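Hevik project: first results from the hand-held gripper recordings

The Hevik work package has finished its first round of recordings at the Zurnside lab.

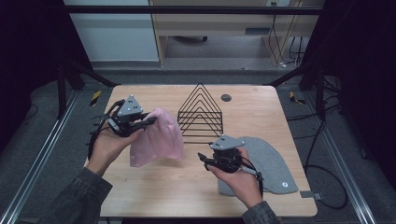

For readers who joined us after the spring issue, the question is simple to say. Can a robot learn to handle soft things, such as a piece of cloth, when all of its lessons come from a person who holds the grippers in their own hands? We record the movement of both grippers and the view from the head, and the policy is trained only on this. No robot arm takes part before the test.

In this round we collected 1433 demonstrations with cloth. Each one uses 2 grippers, also when a single hand would be enough, and this was a point of long discussion between us and our partners at Admasu. They preferred to start with one hand. We are glad now that we did not, as the second hand learned to wait, and waiting is a difficult thing to teach.

We then trained the same policy three times, with 300 demonstrations, with 600 and with the full set. The step from 300 to 600 made a clear difference on the Trullberg arms, mostly in how the cloth is picked up. The step from 600 to the full set gave less than we hoped. When we looked at the failures, many of them began with a pinch too far from the edge of the cloth, and our recordings contain very few examples of a person correcting such a pinch.

The next round will therefore have more corrections in it. The people who record will be asked to make a bad grasp on purpose, let go, and take the cloth again. We will also shorten the pause at the start of each recording, which the policy copied too faithfully.

A longer report will be ready in November. Groups who want to try the training set before that time can write to the Hevik mailing list.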